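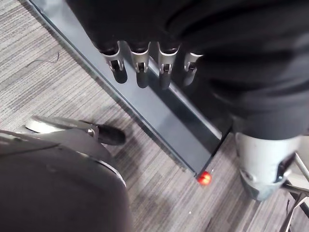 A foot cap is a small cover or plug fitted to the part of a piece of furniture, a frame or a loose panel that touches the floor. It goes by several other names in the trade, among them floor cap, end foot, ferrule and tip, and the words are not used the same way from one supplier to the next. The kind of cap needed depends first on the shape of the part that carries it. A long rectangular bar, like the dark gray one shown, can bear on the floor along its whole length or at its ends only, while a frame made of slender bars, like the light gray metal one at the right, puts its weight on small areas. Caps are made for both types, but the second has the greater need of them.

Foot caps are used on chairs, folding tables, shelving, display boards, room dividers, bed frames, ladders and stands. They protect the floor from the part and the part from the floor, and on smooth floors they also control how easily the piece slides. Most are cheap and are sold in packs.

Terms

A cap in the strict sense fits over the end of a leg or bar and covers it on the outside. An insert, or plug, fits inside a hollow tube and shows only as a flat or domed end. A glide is a hard, low disc meant to slide. A pad is a flat piece of felt, cork or rubber fixed to the underside with adhesive. A corner foot is shaped to take the corner of a panel and has to bear load from more than one direction, as a panel may stand upright on one occasion and lean on another.

The word foot is used loosely for any of these. In catalogs it most often means a part that raises the piece above the floor, and a cap means one that adds little or no height.

Materials

Rubber is the oldest material still in wide use. It grips well, deadens sound and takes up small differences in length between legs. Ordinary black rubber can leave marks on pale vinyl and on some floor finishes, and for that reason many makers offer gray or white versions described as non-marking. Rubber hardens with age and may crack around the rim.

Polyethylene and nylon are harder and slide more easily. Polyethylene is common for inserts in steel tube, where the ribs on the plug are slightly too large for the opening and bend as it is driven home. Nylon wears better on rough floors but can be noisy on tile.

Silicone caps are soft and stretch over a range of leg sizes. They are often clear. Felt is glued or sewn to the base of some of them for use on wood floors. Felt by itself is little use on carpet, where it picks up lint and comes away at the edges.

Thermoplastic elastomers fall between rubber and plastic. They can be molded in any color, including bright ones, and hold their color well indoors.

Metal caps are found mainly on older furniture. Brass ferrules were fitted to turned wooden legs to keep the ends from splitting, and many were combined with a caster.

Shape and fit

Round caps are sized by the outside diameter of the leg, inserts by the outside size of the tube together with the wall thickness. A common size for school and office seating is 25 mm. Square and rectangular sections are given as two measurements, the longer first. A cap that is too large works loose as the piece is lifted. One that is too small can sometimes be forced on after being warmed in hot water, but it is under strain from then on and tends to split at the corners.

Angled caps are made for legs that splay. The sole is molded at a slant to the socket so that it lies flat on the floor. Swivel types do the same job with a ball joint and suit a wider range of angles, at a higher price. Straight caps put on splayed legs wear through on one side.

Caps for panels are less standard. A board with a raised border may have caps that clip over the border, or small feet screwed into it, or a single molding that wraps the whole corner. Where the panel has to stand upright the feet are placed in pairs. Where it is meant to be leaned, the lower edge or corner carries the cap and the upper edge is left plain or given a soft strip.

On carpet
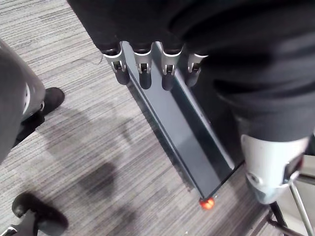 Carpet changes the work a foot cap has to do. On a hard floor the main concern is scratching, and on carpet it is pressure: a narrow end sinks into the pile, crushes it, and in time may bruise the backing. The position is worst when a panel stands at a slant with its load gathered at one tip. The dark slate-gray panel shown runs down to a small rounded cap of orange-red, which marks the point where it touches the carpet. A rounded form of this kind has no sharp edge to cut or snag the loops. The bright color has a use of its own, as a low point in a dark material is easy to overlook against gray flooring and is liable to be caught by a passing shoe. The carpet beside a resting point is also often missed in cleaning, and small debris, like the few white specks next to this cap, can lie there until the piece is moved.

Broad cups, sold as caster cups or furniture cups, spread the load over a larger area and are placed under the leg. They are common below pianos, cabinets and beds. Some have short spikes on the underside that pass through the pile and stop the cup from creeping. Spiked cups are not suitable over underfloor heating cables or thin carpet tile.

Dents left in carpet by feet are caused by bent fibers. Light ones lift by themselves once the load is gone. Deeper ones are treated with steam or a damp cloth, followed by brushing or working the pile up with the fingers. Dents in polypropylene carpet recover less well than those in wool or nylon. Moving heavy pieces a short distance from time to time keeps dents shallow.

On hard floors

Wood, laminate, tile and sealed concrete each wear in a different way. On wood the usual damage is from grit trapped under a foot, which scratches whenever the piece is dragged. Felt pads avoid hard contact but hold grit in their fibers and should be brushed or replaced once they look gray and flat. Rubber grips well on clean tile and slides on dusty tile. On sealed concrete, as found in workshops and stores, hard nylon lasts longest.

Leaning pieces need more grip than standing ones. The foot of a leaning board is pushed outward as well as down, and the outward push grows as the board is set at a flatter angle. Soft rubber or elastomer is preferred for this use. Glides and felt should be taken off any piece that is going to be leaned.

Color

Most foot caps are black, gray, brown or clear, chosen to match the leg. Bright colors are used in three main ways. The first is warning, in places where people walk close to equipment or displays. The second is sizing: some makers give each diameter a color so that parts can be sorted in a stockroom. The third is orientation, where one end of an otherwise even panel or frame is colored to show which way it goes. No color code is shared across the trade, and an orange cap from one supplier says nothing about an orange cap from another.

Production and sale

Caps are molded in multi-cavity tools, and a single run may produce several sizes at once. They are sold loose to furniture makers and in small packs to households. Household packs usually hold four, eight or 16 pieces. Trade boxes are larger. The Rukmont range of end feet, for example, is packed in boxes of 100 for the smaller sizes and 400 for plug inserts, and Sorensen sells corner feet for display panels in pairs with screws. Zunilel, a maker of folding display boards, supplies its boards with the caps already fitted and lists replacements by board width. A test method used by the Prastbridge furniture workshop loads a capped leg on carpet for five days and then measures the depth of the mark.

Care and replacement

Caps wear at the sole and fail at the rim. A cap should be changed when the leg can be felt through it, when it turns freely on the leg, or when one in a set has gone missing, as an uneven set makes a chair rock. Full sets are normally replaced together.

An old insert can be pulled with pliers or levered out with a flat screwdriver. Inserts that have snapped off inside the tube are drilled and drawn out with a screw. Residue from glued pads comes off with rubbing alcohol on bare metal, but alcohol can dull a varnished finish and should be tried first on the underside. New caps go on more easily with a little soapy water, which dries and leaves nothing behind. Oil and grease should not be used, as they soften some rubbers and stain carpet.

See also

Caster
Caster cup
Ferrule
Furniture glide
Leveling foot
Carpet pile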